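[cell-upkeep] Re: Belt tracking on the small conveyor, and a proposed re-teach

From: Dimitriou
To: cell-upkeep list
Sent: Monday, 16:40

Comments are under the quoted bits. I've trimmed the rest, including the long footer.

> We have now had the two-arm cell at Horonholm running the breaker
> job since September and the pick is still missing too often. Our
> view is that the belt is wandering and the taught points no longer
> match where the parts come to rest. We propose to re-teach all 30
> points on the left arm, fit the Skullell tracking kit to the
> conveyor, and move to the Prenus calibration package, which the
> supplier says will hold the arms to the belt without any further
> attention from us.

I'll start with that last claim, because I have heard it before from other suppliers in other buildings. "Without any further attention" is what a salesman says about a thing he won't be looking after. A calibration package can measure an offset and apply it. It can't tighten a bracket. If the belt has crept along the table since you last taught it, the software will correct for that today and be wrong again after the next person leans on the end roller.

> The missed picks are mostly at the left end of the belt. They come
> in groups and then clear up on their own for an hour or so.

This is the only piece of evidence in the whole message and it gets two lines. Faults that come in groups and then go away are rarely taught points. A taught point that is out will be out every single time. I'd look at power to the belt motor first, then at the end roller, then at whatever the gripper cable is doing when the arm turns. Did you log the belt speed while it was missing? If you did, please post the log. If you didn't, then I don't see how anyone decided it was tracking.

> We re-tensioned the belt 3 times and saw no lasting improvement.

By how much, and from which end? On a short belt you can pull it square at one end and push it out at the other without noticing. Slacken both sides fully, set them equal with a rule against the side rails, run it for 10 minutes with nothing on it, and only then touch the adjuster, a quarter turn at a time on one side only. If you've been going round both ends between batches then I'd expect no lasting improvement, and the Skullell kit won't give you one either.

> The Skullell kit is 800 for the pair of guides plus fitting, and
> the supplier can do it inside a day. Can we have comments before
> we place the order?

My comment is don't place it yet. I have nothing against the guides. They're decent guides. But edge guides on a belt that isn't sitting square will wear the edge, and you'll be back on this list asking where to buy belts.
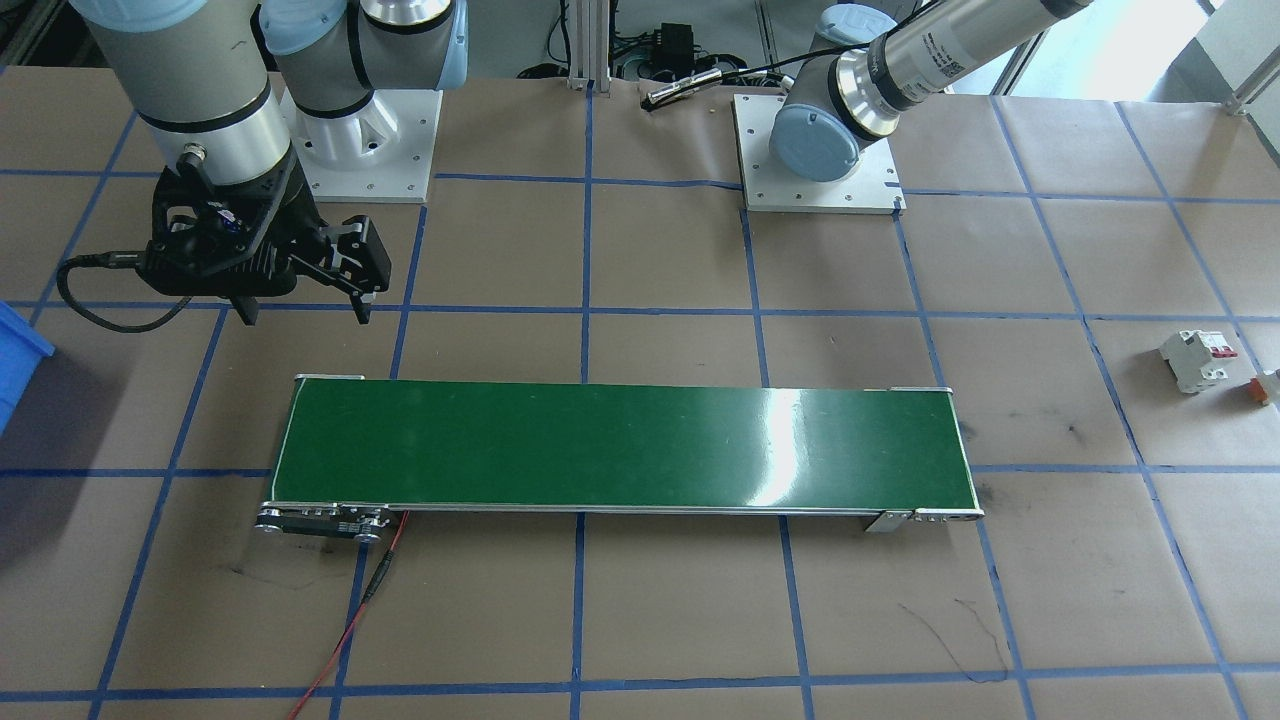 The conveyor wants checking as a thing that sits on a table, before anyone opens the software. On a table papered and taped out the way this one is, you've got a ready-made reference and I'm surprised it isn't mentioned. The belt lies parallel to the blue cross lines, so pick the nearest line, measure from it to the side rail at both ends, write the two numbers on the paper and date them. Do it again at the end of the shift. If the numbers have changed, the conveyor has moved and you can stop arguing about tracking. If they haven't, go to the red-and-black lead at the left end. It trails over the paper with a little black connector in it just below the conveyor, and that would be my first suspect for misses at that end that come and go. Wiggle it with the belt running. Then tie it down, whatever the result. And have a look at that black cable looping out of the side of the left gripper and down across the paper. I'd want to see the arm go through its full travel at slow speed with somebody watching that loop and nothing else.

One caution on using the tape as a datum. It's on paper, and paper creeps, so take one measurement to the arm base plate as well. The plate is the thing your points are taught from. If rail to tape is steady and rail to plate isn't, your paper has shifted and the belt is innocent.

On the re-teach: do 2 points, one at each end of the belt, and compare them with what is stored. If both are out by the same amount in the same direction, something has moved as a block and a single offset will deal with it. If only one is out, the conveyor has turned. If neither is out, leave the other 28 alone. Re-teaching everything wipes out the only record you have of where things used to be, so save the old program under another name before you touch a single point.

I'd also like to hear from anyone on the list who has run the Prenus package for longer than its trial period and isn't being paid to like it. I asked the same in the spring and got a brochure.

Post the measurements when you have them, good or bad.

Dimitriou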